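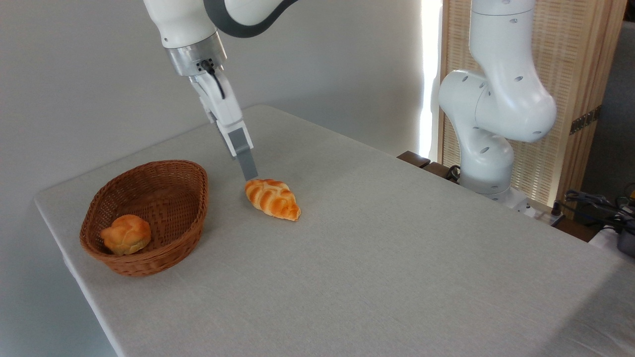 Bread basket

A bread basket is a shallow, open container used to carry bread to the table and keep it there during a meal. Most are oval, round or rectangular, with low sides so that hands can reach in from any seat. The name covers everything from a plain kitchen basket holding two rolls to the wide trays set out at weddings.

Materials and weave

Wicker is the classic choice. The word describes a way of weaving and not a single plant, so a wicker basket may be made of willow, rattan, reed or even paper cord. Fine strands give a tight, smooth wall that holds crumbs well, while thicker rods leave gaps that let warm bread breathe. The rim takes the most wear. On better baskets it is rolled or wrapped, and a good rolled rim is a lovely thing to run a thumb along!

Color comes from the material or from stain. Peeled willow is pale, willow boiled with its bark on turns a warm tan, and stained pieces go as far as deep reddish brown - a wonderful match for a shiny golden crust.

Shapes and what goes in them

Oval baskets suit long loaves, braided breads and croissants, which can lie end to end without being bent. Round ones are better for buns and knots. Knotted rolls are made by tying a short rope of dough, and the folds stay paler than the raised parts, which catch the egg wash and brown first. Braided loaves get their stripes the same way.

In the Prultmont style, the basket is 3 inches deep and never lined, so that the weave shows between the rolls. The Junau style is shallower, at 2 inches, and always carries a folded cloth.

On the table

A basket usually stands near a corner or in the center, within reach but clear of the glasses. Linen and canvas cloths in light gray or cream are popular under it, as they keep the base from scratching the wood. Larger loaves are often laid straight on the cloth or on a board and cut there.

Care

Shake out crumbs after every meal and brush the weave with a dry, soft brush. Wipe sticky spots with a damp cloth, then let the basket air dry for 30 minutes or more away from the stove. Soaking loosens the base.

See also: Proofing basket, Bread cloth, Braided bread, Wicker

Last edited Wed 9 April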